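Product review: the Arnerari 60 slow cooker

Reviewed for the Clesholm Household Equipment Service by Yvonne Greenwood, with additional cooking tests by Bożena Dudek

The Service receives more letters concerning slow cookers than any other kitchen appliance. Most come from households in which one adult is at work until early evening and would like a hot meal to be ready on return. The Arnerari 60 was put forward for review by several readers in February, and the model tested was bought from a shop at the full retail price.

What is supplied

The box contains the heating base, a removable ceramic pot, a glass lid, a recipe leaflet and a short instruction book. The instruction book is clear and the type is large enough to read without difficulty. It gives the safe minimum fill, the cleaning method and the meaning of each light on the control panel. It doesn't give the weight of the ceramic pot when full, which readers with weak wrists have asked us to include. We found that a full pot needed both hands and a clear place to set it down. Oven gloves are necessary, as the handles become very hot on the high setting.

Controls

There are three heat settings (low, high and keep warm) and a timer which may be set in half-hour steps up to 14 hours. The timer switches the cooker to keep warm when the cooking period has ended. A delayed start is not offered. The Service regards this as the correct decision on grounds of food safety, although some readers will be disappointed by it.

The buttons are raised and can be found by touch. The display is less satisfactory. It is dim, and in direct sunlight the figures could not be read at all from a standing position. The previous Arnerari model had a turning knob with marked positions, and two members of our reading panel said that they would have preferred to keep it.

If the power supply is interrupted, the timer is lost and the cooker does not restart. A light flashes to show that this has taken place. Nothing indicates how long the power has been off, and food found in this state should be thrown away.

Cooking results

Ms Dudek prepared the same four dishes that the Service has used for all slow cooker reviews: a beef and barley stew, a whole chicken, a dried bean casserole and a rice pudding.

The stew was cooked on low for eight hours. The meat was tender throughout and the barley had kept its shape. There was more liquid at the end than we would wish, and readers who are adapting a recipe written for the oven should reduce the stock by a third.

The chicken was cooked on high for five hours on a bed of onions and carrots. It was fully cooked at the thickest part of the thigh when checked with a probe thermometer. The skin was pale and soft, as is usual with this method, and ten minutes under a grill improved it greatly.

The bean casserole was made with haricot beans that had been soaked overnight and boiled hard for ten minutes before going into the pot. We repeat our standing advice that red kidney beans must never be placed in a slow cooker without soaking and boiling first. The recipe leaflet mentions this only on its last page, in the same small type as the guarantee terms. It should be on the first.

The rice pudding was the least successful dish. It caught at one side of the pot on both attempts, the side furthest from the control panel, and a brown ring formed which needed a long soak to remove. Stirring once at the halfway point prevented this on a third attempt. The Sadowski cooker reviewed previously produced an even result without stirring.

Placing the cooker in the kitchen

The instruction book asks for a clear space on all sides and above the lid, and it is right to do so. Steam escapes from the front of the lid for the whole of the cooking period. A cooker pushed beneath a wall cupboard or a low shelf will wet the underside of it day after day, and painted or veneered boards will suffer in time. The same caution applies to wooden worktops and tables, on which a heat-resistant mat should be used. 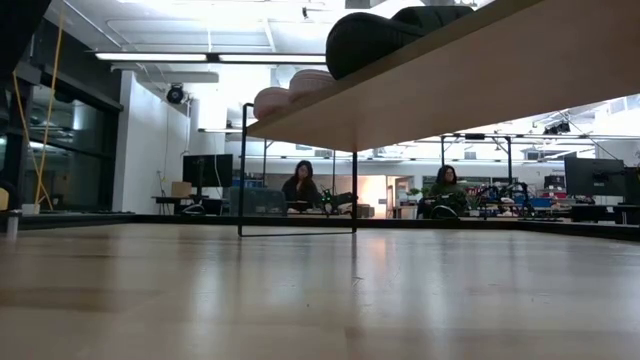 A raised wooden shelf over a table. Steaming appliances should stand well clear of any shelf.

The mains lead is short, at a little under a metre. This is a deliberate safety measure, and an extension lead should not be used to get round it. Readers should measure the distance from the intended position to the nearest socket before buying.

Cleaning and care

The ceramic pot and the lid may be washed in a dishwasher. The heating base must only be wiped with a damp cloth once it has cooled. A narrow gap runs between the rim and the control panel, and it collects spilt sauce. A soft toothbrush was the only thing in the kitchen that would reach into it.

Spare pots and lids can be ordered from the maker. Our order for a lid took nine days to arrive, and it fitted properly. Trokero, whose cooker costs slightly less, was unable to supply a lid on its own.

Our finding

The Arnerari 60 is a sound appliance that cooks meat and pulses well and is simple to operate. The Service recommends it to households of four to six people. Those who mainly cook milk puddings, or who have difficulty with dim displays, would be better served by the Sadowski. Smaller households should note that the pot has to be at least half full to cook correctly, and should consider a smaller cooker.

Readers who own this model and have used it for more than a year are invited to write to the Service, quoting review number 1018. We would particularly like to hear about the condition of the lid handle, which on our sample had begun to work loose by the end of testing and had to be tightened with a screwdriver.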